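# Chapter 9: Sorting and Folding Knitwear

Knitted garments stretch under their own weight. For this reason they are sorted on a flat surface - a made bed is sufficient - and stored folded. The chapter follows the Sesance method of sorting by thickness, starting with dark knits.

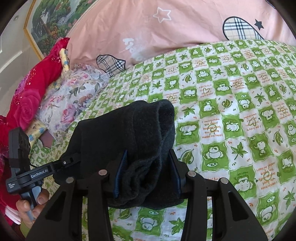 ## 9.1 Terms used

**Pilling**: small balls of loose fibre on the surface of a knit, caused by rubbing.

**Cuff edge**: the thicker border of a garment. Folds are made parallel to it.

**Resting**: leaving a knit flat before folding. Sima gives 16 minutes for fine knits and 41 for heavy ones; both values are used in the exercises on page 43.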